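Search this site
Search
3 min read

Dishes, gloves and a very long afternoon at Plundden

I've been popping in and out of the Plundden workshop all August, and this month they finally let me sit in on the controller comparison. I was very pleased about that, because I've been nagging them since spring!

The question is a simple one. If you want to teach a pair of robot arms to tidy up the washing-up, what should the person doing the teaching have on their hands? The team has narrowed it down to three set-ups. One is the Jameo, a desk-mounted pair of small arms that you push about like puppets. One is the Liao, a bare camera system that simply watches your fingers. The last is the house favourite, gloves with a VR controller strapped to the back of each hand, which everyone in the building calls the Greltaton rig (it's a mouthful, and I kept getting it wrong).

Each set-up gets the same job, bowls and plates in and out of a dish rack, and each operator does 15 goes before swapping. I turned up just after two o'clock, when the gloves were having their turn.
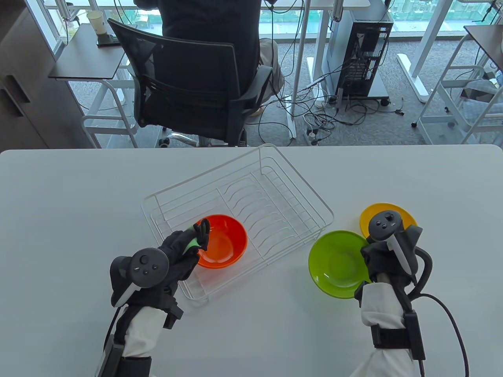
Gloves on, controllers on the backs of the hands: the orange-red bowl at the rack, with the green bowl and yellow plate alongside.

What I liked about the gloves is that people still handle things like people. You pinch a rim, you change your mind, you pinch it again. With the Jameo I found myself thinking about my elbows the whole time, and my plates went in at some very odd angles. The Liao was lovely to wear – there's nothing to wear! – but it lost my fingers whenever one hand passed behind the other, and with a stack of dishes that happens a lot.

The gloves have their own niggles, mind you. They took me around 5 minutes to get into, straps and cables and all, and by the end of my turn my wrists knew about it. One of the regulars told me you stop noticing the weight after a couple of sessions. I'd like to believe that.

Next up is the gripper end of things. The recordings will be played through a two-fingered gripper and then a softer padded one, to see which copes better with a thin plate rim. My money's on the padded one, though I was told quite firmly that shiny plastic bowls are harder than they look.

The scores from all three set-ups are still being added up, so I can't tell you who's ahead. I've asked to come back for the gripper round, and I've been promised a chair and a go with the plates.

15 shares
5 comments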